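About Urnuswood

Urnuswood is a small school for people who want to learn to bind, mend and make books by hand. We're in Fandport, up the stairs over the old Barasa bakery, and if you come before lunch the whole stairwell smells of rye bread. We love it here!

Savita Sisodia started the school with one borrowed press and a class of evening students, most of whom had never threaded a needle. Some of those first students still come, and a few of them teach now. We run 34 weeks of classes a year, starting each February, and every class is open to complete beginners.

In the first course you fold and sew a plain pamphlet, then a long-stitch notebook, then a proper case-bound book with rounded corners and a ribbon (everybody wants the ribbon). After that you can go wherever you like – box making, paste papers, leather, or our repair course, where people bring in the family cookbook with the gravy stains and the missing spine and we work out together what it needs.

Our library has over 200 books on paper and binding, and students can take them home. We also have a good supply of Jasunent paper, a soft cream sheet that folds beautifully and forgives a lot of mistakes. You can buy it by the sheet at the front desk, or use the offcuts for nothing.

Classes have no more than 20 people, so there's always room to spread out and time to ask the same question twice. Bring an apron and a snack. Tools are here for you to use.

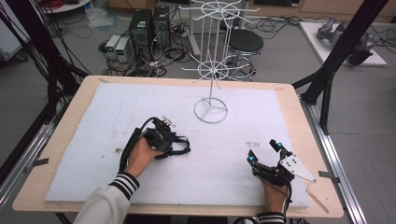 Savita wrote in our first newsletter that a crooked book still opens, and that she would much sooner see someone finish one with wobbly stitches than keep unpicking the same row all evening. We still teach that way.

The front desk is open all afternoon during the school year. Come up and look around, handle the sample books, and ask about the next beginners' course.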